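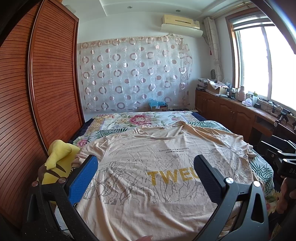 How to Test a Folding Machine Before You Believe the Video

Sellers love a fresh shirt on a bare table. Your laundry doesn't look like that, so test on a bed.

1. Lay a T-shirt on a quilt, back up, and leave the wrinkles in. Bunch one sleeve.
2. Start the machine and keep your hands off. If you straighten anything, that try is a fail.
3. Do 7 shirts in a row. Time the whole run, including stalls.
4. Check whether it folded the quilt in with the shirt. The Tallov did this to me twice.

Birkett says its arm trained on up to 2,000 folds. Fine. Mine still needed two minutes per shirt and gave up on sleeves. I'd keep folding by hand for now.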